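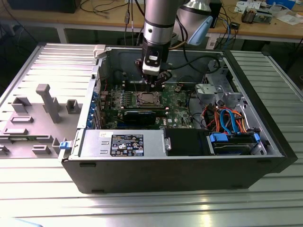
Robot arm joins the teardown bench at Tralladano

Last updated: 24/09/2023

Electronics recycler Stimanley has put a robot arm to work on old desktop computers at its Tralladano plant. The arm reaches into opened towers to take out memory modules, a job that was done by hand at all 34 benches.

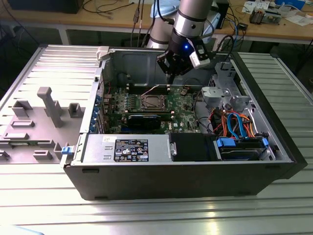 Staff still open the cases and check each board before it goes on for resale or scrap. The company said no jobs will be cut, but 2 bench workers have moved to testing after a course run by the supplier, Vass. Some workers have asked for longer training. A review is due in November.

Contact the newsroom | Copyright Traltero | Back to top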